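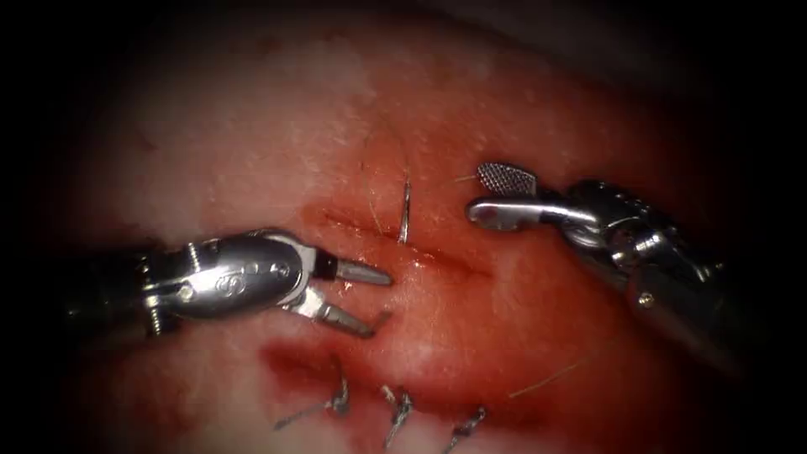 Open day at Dendton Hospital, June: a thin incision in tissue, with an instrument on either side.

Visit report: Dendton Hospital open day

Our group went to Dendton for the hospital's June open day. We were mostly interested in the parts of the building that patients never see, so we skipped the health checks in the lobby and signed up for the support services tour. It left from the side entrance on Arai Street at 10 a.m. and took a little under two hours.

Sterile supply

The department is in the basement and is split into a dirty side, a clean side and a store. Used sets come down by elevator in closed carts. They are rinsed by hand, go through the washers, and are checked under a magnifying lamp before packing. The guide said they handle 300 trays on a normal day and up to 400 when every operating room is running. Each tray has a paper list taped to the lid and a barcode. The barcodes came in with the Dasell tracking software two years ago, and the paper lists were supposed to go away then. The staff asked to keep them.

We looked through a window into the packing room but did not go in. A missing clamp holds up the whole tray, and there was a shelf of trays waiting for parts.

Linen

Linen goes out to Benach, a laundry on the edge of town, and comes back twice a day. The hospital closed its own laundry when the boilers needed replacing. The old room is now used for bed repairs. Mattresses are checked there too, by unzipping the cover and looking for stains on the foam. The guide showed us one that had failed.

The corridor outside has a low ceiling and pipes along one wall. Taller visitors should watch their heads near the second fire door.

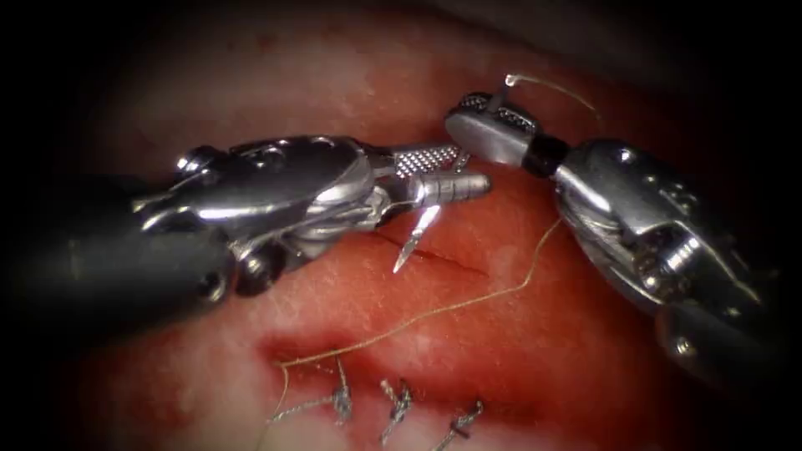 Kitchen

The kitchen makes 900 meals a day, 200 of them on special diets. Lunch was being plated when we came through. Trays move along a belt and each person adds one item, with a supervisor at the end checking the card against the plate. Soup is made on site. Bread and desserts are bought in.

It was loud, and those of us at the back missed most of what was said. A headset or a smaller group would help. We were given vegetable soup in paper cups afterward, and it was good.

Practical notes

The visitor lot was full by 9:30. Parking at the Arai Street garage was easier and the walk is five minutes. The tour has two flights of stairs, but you can ask for the elevator when you sign up. Closed shoes are required in the basement and kitchen. Coats and bags go in lockers by the side entrance, which take quarters.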